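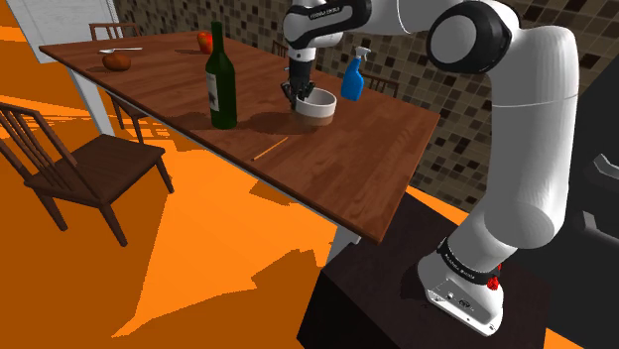
4. Installing the table extension leaf

This section applies to Marska dining tables with the Rirkico slide, item 3581. Tables with the older Bang slide use a different latch and are covered in section 5.

Two people are required for steps 3 through 7.

4.1 Before you start

Store the leaf flat in the dining room for 2 days before fitting it. A leaf brought in from a cold garage may not line up with the pins until it has reached room temperature.

Check that the bag of parts contains the alignment pins, the Haker hex key and the felt strip.

CAUTION: Do not lift the table by its top. Lift by the side rails only.

4.2 Fitting the leaf

1. Clear the tabletop and remove any cloth or pad.
2. Reach under the center seam and turn both latches outward until they stop.
3. Stand at opposite ends of the table. Pull evenly until the slide reaches its first stop.
4. If one side binds, push the halves back together and pull again. Do not force the slide.
5. Wipe the slide channels with a dry cloth.
6. Lower the leaf onto the slide with the pin side facing the fixed half.
7. Push the halves together until the pins are fully seated.
8. Close both latches. Each should click.

Note: A thin gap at the seam is normal in winter. If the gap is wider than the felt strip is thick, open the latches and repeat steps 7 and 8.

4.3 Adjusting the latches

If a latch feels loose, insert the hex key into the set screw and turn it clockwise a quarter turn. Test the latch before turning further — an overtightened screw will strip the insert.

4.4 Load and care

The maximum load on the extended table is 200 lb, spread evenly. Do not place more than 30 lb on the leaf alone.

CAUTION: Do not sit or stand on the leaf.

Apply paste wax to the slide channels once a year. Do not use spray oil, as it collects dust and will stain the rails.

Revised 2019-09-22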